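Grolotham cable sorting cell - progress report to Flistavar
Period ending September
Written by Mathias Zaugg, read over by Marlies Kälin (sections 3 and 5 are mostly hers)

1. Short version

We lost most of two weeks to a gripper fault and a stop that did not behave the way the paperwork says it should. No injuries. One bruised knuckle, mine, from a basket and not from an arm. The cell is running again at reduced speed. Milestone 2 is late, Milestone 3 is probably OK. Money is fine, see section 6.

You asked for the fault to be written up properly and not just mentioned in a line like last time. So most of this report is the fault.

2. Where the work stood before the fault

Task unchanged from the proposal. Power cables, coiled, get picked up off the table and put in one of the two baskets. Left arm and right arm share the table, each has its own basket but either one can reach the middle. Cables come from the Tratley returns stream, mixed lengths, mixed plugs.

At the point where we stopped we had 2359 logged pick attempts on the new finger pads. Old pads were retired at the end of the last period as agreed. Grasp rate on the loose coils was going up, on tightly wound ones still not good. The pads were chosen for grip and they do grip. Wear was noted as a risk in the proposal (risk table, second row) but we had put it down as low.

Pad wear is where it started.

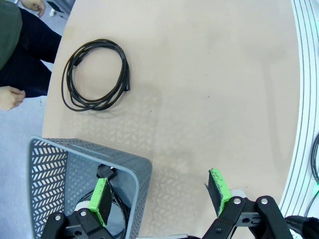
The sequence, as far as we can put it together from the logs and from what Marlies and I remember:

Morning session, normal. Left basket, then middle of table, then left basket again. Operator standing at the table, outside the marked reach but close, that's the normal position for resetting coils.

Then a pick where a loop of cable went in between the pad and the finger body. Pad edge had lifted and the loop got under it. Gripper reported closed on object, correct width, correct force. As far as the software knew it was a good grasp.

Arm moved off to the basket. Opened. Cable did not drop. Controller assumed release and went back for the next one, with the cable still hanging off the finger and the other end of it wrapped through the basket wall. Basket came along. It slid across the table, tipped over the edge and I put my hand out to catch it, which was stupid. That's the knuckle.

I hit the stop. Right arm stopped at once. Left arm did not. It finished the motion it was in and then stopped. Measured from the log afterwards the delay was just over a second. That does not sound like much, it feels like a lot when you are standing next to it.

We shut down the cell by the mains switch, tagged it, and did not power it up again that day.

3. What we found (Marlies)

Two separate problems. They have nothing to do with each other and it was bad luck to get both on the same pick.

Pad problem. The textured surface is glued onto the green pad body. On the worn set the top edge had started to fray and tear. Once there's a lip, a thin cable can find it. We went back through the records and found 12 earlier picks with the same signature, grasp reported OK and then a release that took too long. All 12 had been logged as successes. So our success numbers for the last part of the period are a bit too high and we have corrected them in the attached sheet. Sorry about that, the figure in my last email to you was the uncorrected one.

Stop problem. Each arm has its own controller. The stop button is wired to both but the signal to the left one was going through a software relay on the planning computer, left over from commissioning when we were running one arm at a time. It should have been removed. It was on the checklist to be removed. The box on the checklist is ticked. We can't find out who ticked it and I don't want to spend project time on that.

Under light load the relay is quick enough that nobody noticed. On that morning the planning computer was also writing out recordings and the stop message waited in line behind them. We reproduced this on the bench 5 times out of 5 with recording switched on. With recording off, no delay you could see.

I want to say clearly that this is the serious one. The pad is a nuisance. A stop that depends on how busy a PC is should never have passed acceptance, ours or the integrators. Dreßler did the original wiring and they have been told, in writing. They replied same day and sent a technician, credit to them.

4. What has been changed

Stop circuit rewired. Hardwired to both controllers now, no computer in between. Dreßler did the wiring, Marlies tested it, then I tested it again without looking at her results. Tested with recording on, recording off, planning computer running flat out, planning computer unplugged. Both arms stop together in all cases.

Second stop button added at the operator position, so that you can reach it with either hand. The old one was on the wrong side if you were leaning in over the table.

Pads: inspection at the start of every session, under a lamp, fingernail test along the top edge. If it catches, swap it. Spares are now kept in the cell and not in the storeroom upstairs. We are also trying a pad from Dreßler where the texture is molded in and not glued. First impressions OK, grip a little lower on thin cables.

Release check: after opening, gripper width and arm load are compared to the empty values before the arm is allowed to move away. If they don't match it holds still and calls for the operator. This costs cycle time. We think it is worth it, please tell us if you disagree becuase it affects the throughput target.

Speed: both arms capped at half until the end of the period. Will propose lifting it in the next report, not before.

Operator rules: nobody reaches for a basket while either arm is enabled, no matter what it's doing. Resets only with both arms on hold. Pointing and talking is fine, hands over the table is not unless hold is confirmed out loud. Written on one page, signed by everyone with access.

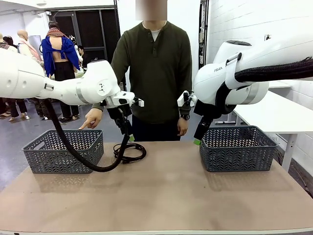 Both arms over the baskets, operator at the table.

We also went through the cable routing on the arms themselves. The thick cable on the left arm hangs low when the wrist comes in over the basket and there is a chance of it dragging. It did not play any part in the incident but once you start looking for things that can snag you see them everywhere. Shorter loop and a better clip are on order. Until then the left arm has a restricted zone at the front corner of the table.

Foot traffic. The room is shared and people do walk through behind the cell. Not part of the fault, but Marlies raised it and she is right. Floor tape goes down next week and we have asked for a low barrier.

5. Restart and results since then (Marlies)

We restarted in stages. One arm with empty baskets, other arm with empty baskets, both arms with empty baskets, then cables. A full session at each stage before going on. Slow but no surprises, which after the previous week was welcome.

Total attempts logged for the project now stand at 3946, that includes everything before the fault with the corrected labels. The release check has triggered several times since restart. In most of them the cable really was still caught, usually a plug hooked in the holes of the basket wall. In the others it was a false alarm caused by the hanging arm cable pulling on the wrist, so another reason to get that clip fitted.

The holes in the baskets are a problem by themselves. A two-pin plug can go into them at an angle and stay there. We looked at solid-sided bins. Against: the Tratley site uses these same baskets on the line and if we change ours we are no longer testing what they have. So for now we keep them and teach the arms to release higher above the rim. Works better on the right side than on the left, don't know why yet. Could be calibration.

Several coils on the table together is still the hard case. Ends overlap, the arm takes hold of one and the neighbor comes along for the ride. Before the fault we would have pushed on and counted it as a pick. Now it gets its own label (double pick) and it is not a success. 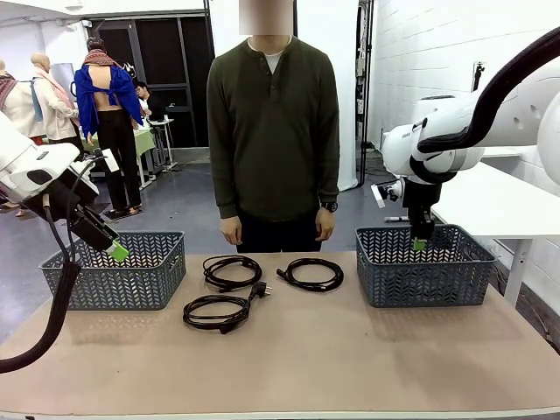

6. Budget

Rewiring: no charge to the project, Dreßler covered it after some back and forth. Second stop button, pads, lamp, tape and barrier came out of the consumables line. That line is still inside budget but there's not much left in it, we would like to move a small amount over from travel. Formal request to follow.

Staff time is where the real cost is. Most of two weeks, two people, with nothing to show against Milestone 2. We are not asking for more money for this. We are asking for more time, see next.

7. Milestones

Milestone 1, cell commissioned. Was reported complete. We'd like to reopen it on paper and close it again with the new stop test attached, so the file is right.

Milestone 2, sustained sorting with both arms. Late. Asking for a four week extension. Could be done in three if the speed cap comes off early but we don't want to plan on that.

Milestone 3, trial at Tratley. Date held for now. They've been told about the incident and want to see the stop test before our equipment comes on site. Fair enough.

8. Needed from Flistavar

- OK on the extension, email is enough
- decision on throughput target given the release check (see 4)
- whether you want the incident log itself or if this report will do. The log is long and partly in German
- name of whoever takes over the safety contact role on your side, our last two messages there bounced

Corrected results sheet and stop test record attached. Video of the incident on request, it's not very clear and mostly shows my back.

M. Zaugg / M. Kälin
Grolotham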